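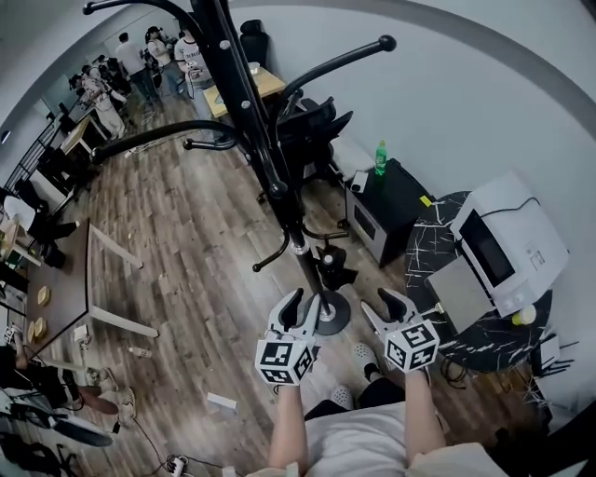 *Both Riis grippers up, marker cubes showing, coat rack dead ahead.*

**aksel_hafstein** — 26 April 2020
Left hand pose keeps jumping. Trernbridge tracker, head cam, marker cubes under the fingers. Runs fine, then the left cube flips orientation for a few frames and comes back. Worst run was 742 frames into the log, right one never flinched. Replayed it on the arm at low speed and the wrist snapped over so hard I hit the e-stop. Already recalibrated the head cam. Twice. Anybody seen this?

**gurgate_dan**
Classic flip ambiguity. If the solver only gets one face of the cube it can pick the wrong tilt. Make it want two faces or throw the frame out.

**aksel_hafstein**
Thought of that, but the frames before and after look the same to me and those solve ok. Same lighting, same grip on the handle

**plornk**
Probably a bent face on the cube. Swap left and right and run it again. If the fault moves with the cube you have your answer in 5 min.

**gurgate_dan**
"Look the same to me" isn't a measurement lol. Plot the reprojection error for both solutions. Bet you they're nearly tied.

**dagny_bach**
More worried about the replay than the cube tbh. Why did a bad pose even reach the arm? Where's the jump limit?

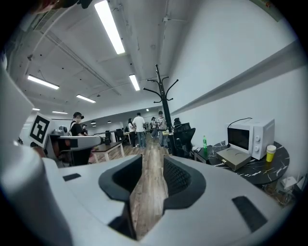
**aksel_hafstein**
The jump limit was off. My fault, I turned it off in March when it kept rejecting fast reaches and never put it back. Same flip shows up on this run at frame 458, going by the log. I'm not replaying that one until the filter is in. The arm sticks out level toward the middle of the room and there's people standing in the aisle past it, so yeah, point taken Dagný.

**dagny_bach**
Thanks. Limit back on, and keep the walkway clear of people before any replay. Slow speed doesn't help much if the wrist decides to flip.

**plornk**
Bit much? He had a hand on the e-stop.

**dagny_bach**
And he needed it.

**gurgate_dan**
With her on this one. Also you can reject the flip offline, compare to the previous pose and take whichever solution is closer. Plornetti's script does it, has a 900 line readme but the function is tiny.

**aksel_hafstein**
Ok swapped the cubes. Fault stayed on the LEFT side, so plornk's bent face is out. Plotted the errors too — almost tied on every bad frame, Dan was right. Putting in the two-face rule plus the closest-pose check tonight.

**plornk**
Fair enough. I'd still check the left mount for play though

**aksel_hafstein**
Will do. Limit's back on btw. Old threshold for now, will post the rejected frames when I have them.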